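1/ I run the day shift in the kitchen at Dandach, which makes chilled meals in Wamville. In March we started handing part of the reheat and tray work to a robot arm. Some notes from the floor.

2/ There are 36 of us across two shifts. The arm took over the reheat checks, 11 stations, the same few motions all day. Open, load, close, press, wait, unload.

3/ Pamport did the install. Most of their time went into the simulated kitchen, before anything was bolted down on our side. They asked us more questions about door handles than I expected.

4/ The first log they sent had 3,946 practice runs in it. Button presses were the worst part. It would hit the wrong one or stop short.

5/ Two people from reheat moved to quality checks. One went to receiving and wanted to come back. She's back now, on prep.

6/ The job that grew is clearing faults. When the arm stops, someone has to go over, read the code and reset it. We had 31 stops in the first month. That work wasn't in anyone's job description, so we had to write one and fix the pay for it.

7/ One of the practice views, microwave and counter:

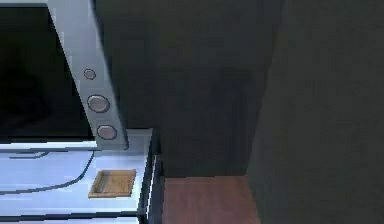
Did anyone lose hours over it? Hours stayed the same on both shifts, but overtime on reheat is gone, and some people counted on that money.

8/ Awad, our other site, gets theirs next. I've asked for the fault training to come before the arm does. We did it the other way around and the first two weeks were rough.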